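Garcombe 상점 > 생활 > 종이류

Candow 패밀리 플래너

드디어 올려요! 지난달부터 "플래너 언제 나와요?" 하고 물어봐 주신 분들, 답장이 늦어서 정말 죄송했어요. 12월 내내 이사에 막내 감기에 인쇄소 왕복까지 겹치는 바람에 메일함을 열어 볼 엄두가 안 났거든요. (아직 답장 못 받으신 분은 한 번만 더 보내 주세요, 진짜로 읽을게요.)

저는 플래너를 사면 늘 2월쯤 그만두는 사람이에요. 예쁜 걸 사도 그렇고 비싼 걸 사도 그래요. 칸이 너무 촘촘하면 빈칸을 볼 때마다 혼나는 기분이고, 그렇다고 아무것도 없는 노트는 또 장보기 목록만 잔뜩 쌓이다 끝나더라고요. 그래서 이번에는 그냥 우리 집에서 쓸 수 있는 걸 만들자 싶었어요. 아이 예방접종, 남편 출장, 친정엄마 생신, 그리고 냉장고에 뭐가 남았는지까지 한 권에 다 들어가는 걸로요.

속지 이야기부터 할게요. 전체 139쪽이고, 한 주가 펼친 면 하나에 다 들어가요. 왼쪽은 가족 일정, 오른쪽은 저녁 메뉴와 장보기예요. 가족 칸은 네 줄인데, 식구가 더 많은 집은 맨 아래 넓은 여백을 나눠 쓰시면 돼요. 날짜는 인쇄하지 않았어요. 3월에 시작해도 되고, 두 주쯤 건너뛰었다가 아무렇지 않게 다시 펴도 되고요! 저는 시제품을 쓰다가 한 번 통째로 쉬었는데 종이가 하나도 안 아까웠어요.

종이는 Begay 미색지예요. 처음 받아 본 샘플은 만년필이 뒤로 다 비쳐서 돌려보냈고, 지금 종이는 조금 두꺼운 대신 볼펜도 사인펜도 잘 받아요. 형광펜은 아주 꾹꾹 누르면 살짝 비칩니다. 크레용은... 저희 둘째가 이미 시험해 봤는데 잘 써져요. 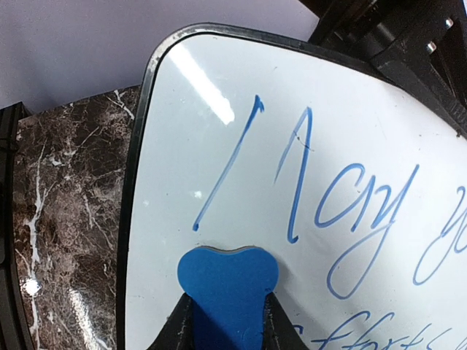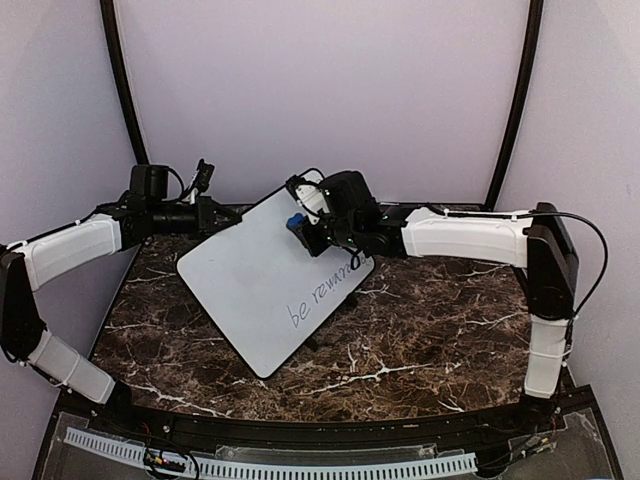

화이트보드와 손글씨

표지는 네 가지 색이에요. 올리브, 살구, 진회색, 그리고 제가 끝까지 우긴 겨자색. 겨자색은 화면보다 실물이 좀 더 차분해요. 사진만 보고 망설이는 분이 많을 것 같아서 따로 적어 둬요. 표지를 디자인해 준 응옥 쭈(Ngọc Chu) 님은 진회색이 제일 먼저 나갈 거라고 하시는데 저는 살구에 걸었어요. 진 사람이 커피 사기로 했답니다.

제본은 실로 엮어서 책상에 쫙 펴져요. 이것 때문에 일정이 두 번이나 밀렸지만 밀리길 잘했다고 생각해요. 부엌에서 한 손으로 국 저으면서 볼 때 책이 저절로 덮이면 얼마나 성가신지 아시죠? 책갈피 끈도 두 가닥 넣었어요. 하나는 이번 주, 하나는 맨 뒤 연락처 면에 꽂아 두고 써요.

뒤쪽에는 이런 면들이 있어요.
소아과, 학교, 이웃 연락처
생일과 기념일 모음
옷과 신발 치수 (아이들 발은 왜 그렇게 빨리 클까요)
빌려준 책, 빌려온 책
아무거나 쓰는 빈 면

먼저 써 본 분 후기도 하나 옮겨 둘게요. 벤카테시 필라이(Venkatesh Pillai) 님이 보내 주신 글이에요. "아내랑 같이 쓰려고 샀는데 저만 쓰고 있습니다. 저녁 메뉴 칸이 특히 좋고요, 다만 펜꽂이가 있으면 좋겠습니다." 펜꽂이는 저도 고민 많이 했어요. 이번 판에는 없고, 다음 판을 찍게 되면 꼭 다시 생각해 볼게요.

주문 전에 봐 주세요
첫 인쇄는 400권이에요. 색깔별 재고는 주문 창에서 바로 확인하실 수 있고, 품절된 색은 입고 알림을 걸어 두시면 메일이 가요.
첫 발송일은 2021년 1월 17일입니다. 주문이 들어온 순서대로 나가고, 포장은 제가 집에서 직접 해요.
배송은 Rerkon 택배로 보내요. 문 앞에 두고 가는 걸 원하시면 메모란에 적어 주세요.
선물 포장은 무료예요! 얇은 종이에 싸서 끈으로 묶어 드려요. 카드 문구도 짧게 적어 드릴 수 있는데 제 글씨가 그리 예쁘지는 않다는 점만 알고 계세요.
교환과 반품은 아무것도 쓰지 않은 상태일 때만 가능해요. 쪽이 빠졌거나 표지가 찍혀서 도착했다면 사진 한 장 찍어서 메일로 보내 주세요. 새 걸로 바로 보내 드릴게요.

두 권을 한꺼번에 주문하시면 배송비는 한 번만 받아요. 언니 한 권, 나 한 권 이렇게 사 가시는 분이 벌써 계시더라고요. 색을 섞어 담아도 괜찮아요.

속지를 더 보고 싶은 분은 아래 "미리 보기"를 눌러 주세요. 한 주 면이랑 치수 면을 올려 두었어요. 집에서 한 장 뽑아 며칠 써 보고 결정하셔도 좋고요.

미리 보기 | 장바구니 담기 | 입고 알림 받기 | 문의하기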